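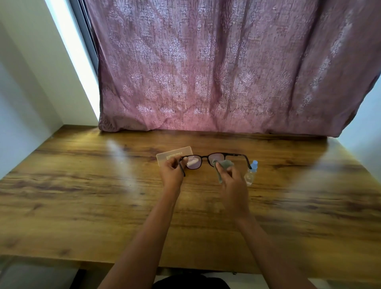 Willems opens its free home reading scheme to 1,000 more households in Ikness and Dostavholm

Readers who find it hard to get to a library will be able to have books brought to their door from October, as the Willems bookshops widen a scheme that began with one van and a very patient driver.

The Sonda reading scheme, which lends books free of charge to people who are mostly at home, is to take on 1,000 new households across Ikness and, for the first time, Dostavholm. It doubles the size of the scheme, bringing the total to 2,000 households, and it means that a good many people who have been on the waiting list since the spring will be getting a telephone call from us over the next few weeks. We are very much looking forward to making those calls!

For anyone who hasn't come across Sonda before, the idea is a simple one. You tell us what you like to read, or used to like, or have always meant to try, and every month we bring you a bag of up to 5 books. You keep them until the next visit, and if you are halfway through something long you keep it until you've finished. There are no fines. Large print makes up a good part of the collection, and we have added to it a great deal this year, particularly crime, family sagas, gardening and local history (the local history is always out, so we have bought second copies of nearly everything).

The new Dostavholm round will be run from the back of our shop on the harbour road, where the old stockroom has been fitted with proper shelving and a sorting table. Deliveries there will start with the streets nearest the harbour and move outwards to the farms and the coast road before the winter. In Ikness the present rounds stay as they are, with the same drivers on the same days, and 2 further rounds will be added on the north side of the town.

Sanne Verbeke, who looks after Sonda for Willems, said: "People sometimes apologise to us for being slow readers, and I always tell them there's no hurry at all. One lady in Ikness had the same sea story for most of a year and talked to our driver about it every single month, and by the end he'd gone and bought his own copy so that he could keep up with her. I'm so pleased that we can now do the same in Dostavholm, where people have been asking us, very politely, when it was going to be their turn."

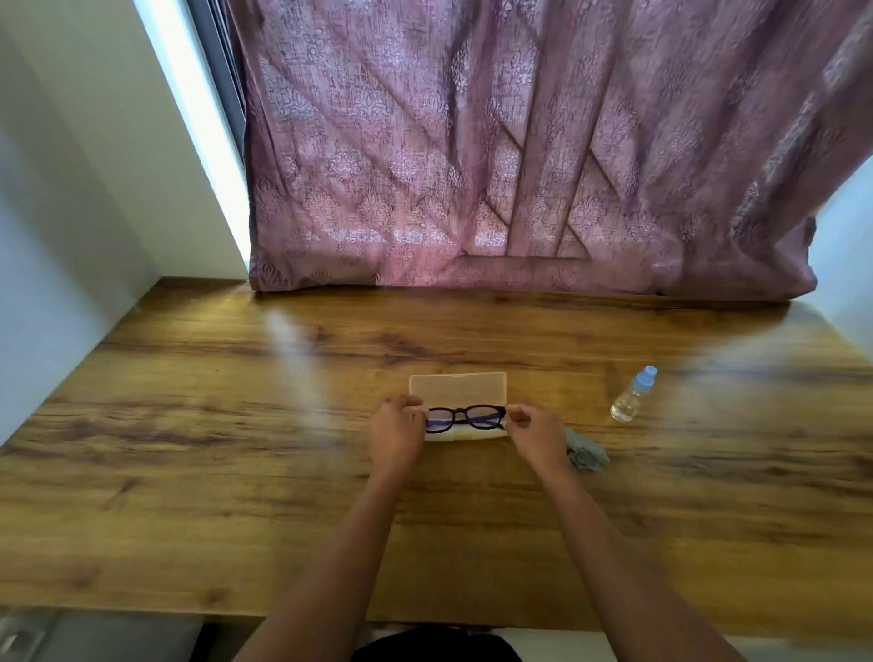

Do I have to be retired to join?
Anyone aged 18 or over can join if getting out to a library or bookshop is difficult for them, whether that is down to illness, disability, caring for somebody else at home, or living a long way from a bus. We don't ask for a doctor's letter.

Alongside the books themselves, the scheme will be bringing back its reading-by-telephone hour, which was tried out last winter and which members have been asking after ever since. A small group of readers rings in at 3pm, someone from the shop reads a chapter aloud, and then there is as much chat as people feel like. Some like to talk and some only like to listen, and both are very welcome. The first book of the season will be chosen by members, and voting slips will go out in the September bags.

New members will also be offered a choosing visit before their first delivery. This takes half an hour or so, over a cup of tea if the kettle is on, and it gives us the chance to find out what sort of print size is comfortable, whether hardbacks are too heavy to hold, and which authors are never to be brought into the house again. Family members or neighbours can sit in, and can do the talking if that is easier.

Joining is free and so is every delivery. The cost of the scheme is met by the four Willems shops and by the sale of second-hand books at the Ikness branch, which is why we are always so glad of donations. Novels in clean condition are the most useful to us. We can't, sadly, take encyclopaedias or magazines, although we do thank everyone who has offered.

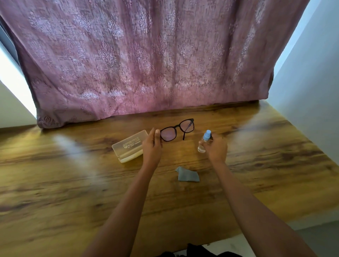 Willems Community Reading Team

Applications for the new places are open now and will be taken in the order they reach us. Forms can be picked up from the counter at any Willems shop, or we will gladly post one out, and anybody who would rather not fill in a form can ring the Ikness branch and go through it with one of us over the telephone. Households already on the waiting list needn't do anything, as their details have been carried over.

Lines are open from 9.30am to 4pm. If you get the answering machine, please leave your name and number slowly and we'll ring you back.

Journalists wishing to speak to Sanne Verbeke, or to go out with one of the Dostavholm rounds once they are under way, should ask for the reading team at the Ikness shop.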